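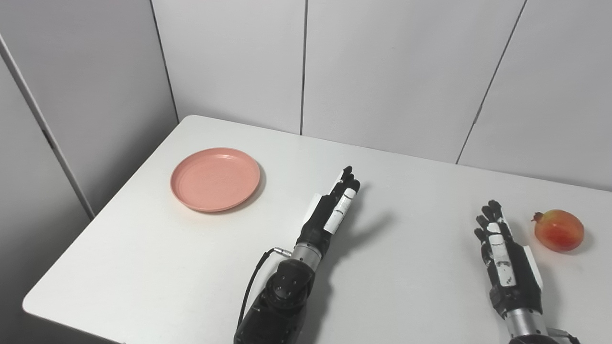

2 min read

The Pink Plate

My aunt Wiesława left me three things: a coat that smelled of camphor, a debt of 800 to a man in Girnesmont, and the pink plate.

The coat went to my cousin. The debt I paid off in December, grumbling all the way there on the bus. But the plate! I'd wanted that plate since I was small enough to see it from underneath.

You have to understand that everything else in her flat was brown. Brown sideboard, brown curtains, brown soup. And then this one round salmon thing with its little sloping lip, which she brought out when somebody was owed an apology. She never said sorry, not once in her life as far as I know, but if you came in and the pink plate was on the table you knew where you stood. You sat down, she put a slice of something on it, you ate the slice and the matter was closed. My uncle Roman got poppy seed cake on it the year she sold his motorbike.

So now it lives with me, on a white table shoved right into the corner between two grey walls, and I'd had it a good while before I needed it.

I needed it for Vasylyna. We'd shared a stall at the Floluvgate market for 12 years, buttons on her side and thread on mine, and I had said something about her daughter's wedding. I won't repeat it. It was about the band, mostly. She heard it from Cyprian, who hears everything, and she moved her buttons to the far end by the fish.

I rang her up. I said come on Sunday, and she said what for, and I said just come. Then I cleared the table of every last bill and pencil, wiped it twice and put the plate down. It looked tiny, all that white around it and nothing on it yet. I'd meant to bake. I had the flour out and everything, but I stood there looking at the plate and lost my nerve, and then the bell went.

Vasylyna kept her hat on. She looked at the table for a long time.

"It's empty," she said.

"I know it's empty."

"Genowefa told me about this plate. She said there's cake."

"There was going to be cake."

She sniffed, opened her handbag and rummaged, and out came half a packet of ginger biscuits, the cheap ones from Kaczorowski, folded over with a rubber band. She laid four of them round the flat part, very neatly, the way she sets out buttons.

"The band was terrible," she said, and took the first one.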